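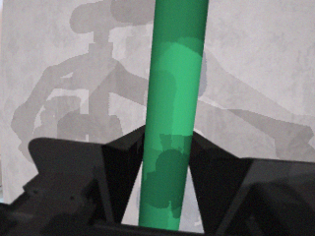

Green cylinder, rendered, with shadows falling across it.

Maja Zawadzka
5/6/25

Spent the weekend repainting the downpipes and the back gate at the house in Cirnden. A few notes on picking a green, for anyone about to do the same.

The shade on the card is a small flat square. A downpipe is round and stands outside all day. One side goes bright, the other goes dark, and you end up looking at several greens at once.

I bought two sample pots from Pratent, a deep bottle green and a brighter one. Painted a strip of each on the gate and left them up for a week. Looked at them before work and again after dinner.

The bottle green read as black from the street by evening. The brighter one looked too loud at noon and fine the rest of the day. I went with the brighter one.

Prep took longer than painting. Wire brush, sandpaper, wash it down, let it dry overnight. Then metal primer. I skipped primer on the gate hinges last time and they rusted through by September.

Two coats. The first one looked terrible and streaky. Leave it alone and do the second one the next day.

Use a small roller for the long runs and an angled brush behind the brackets. Slide a piece of cardboard behind the pipe so you don't paint the brick. I have green brick in one spot.

Czesław Sobczak from next door asked for the color name so he can do his side to match. It's called Ilelitz on the tin. He has the longer pipe, so he's getting what's left of mine plus a new can.

Someone asked about cost. Paint and primer were most of it. I already had the ladder and brushes. The quote I got to have it done, gutters included, was $2,000, and the gutters didn't need doing.

Still to do: the gate latch, the bottom bracket by the drain, and the brick. If you've gotten exterior paint off old brick without wrecking the face of it, let me know what you used.

93 likes · 2 shares

Contact · Copyright · Back to top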